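Sorting a Small-Items Box on the Bed

A single open box, kept in the bedroom, will hold most of the small things that otherwise spread across a nightstand. The limits are depth and mixing. Once flat packets, soft goods and loose hardware share one compartment, retrieval time goes up and the flat items get bent.

Work on a made bed. A mattress gives a large, soft surface at a workable height, and small parts do not roll far. Pull the bedding tight first, as a fold will hide a hairpin or a button.

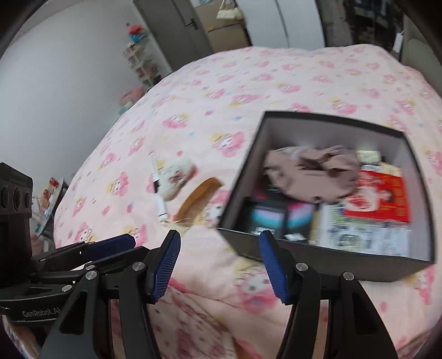
Packets go in before anything soft. Lay them face up with the largest against the base, and keep packages of the same size next to each other, like the two dark ones with the colored arcs at the front left of the box. Fabric goes on top of the other contents, where the dusty-pink ruffled piece is. It compresses, so it can take up whatever height is left under the rim. Do not push fabric into the corners first. It springs back and lifts the packets.

Check labels at this stage. Any packet with a date or size on the back should be read once and then placed printed side up.

Hard narrow items are the next group: combs, pens, sticks, spools. Set these down last, on top of the packets, and run long ones diagonally if they will not fit straight.

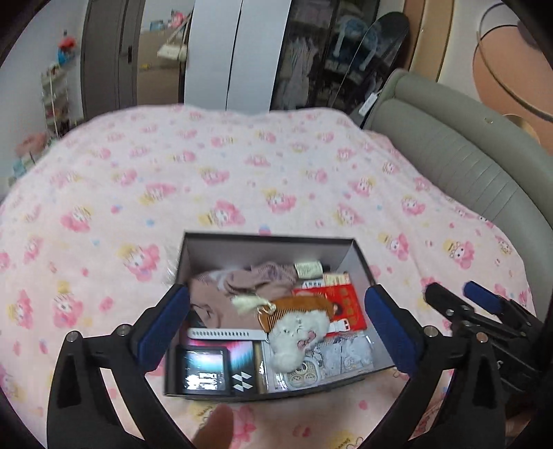 Ilie, Dustbridge Home Notes

Mixed contents need one check for snagging. A comb and a knitted garment should not touch, because the teeth pull loops. With both in one box, as here, put the comb in a paper sleeve or turn the teeth away from the knit. Thread spools need the loose end secured in the notch or taped down. Watch straps should lie flat; a strap stored bent keeps the bend. Tassels and plush keychains pick up lint and belong on the upper layer.

Stop filling 15 mm below the rim. If the contents stand higher, start a second box.

Repeat every January. Wipe the empty box with a barely damp cloth and let it dry fully before refilling.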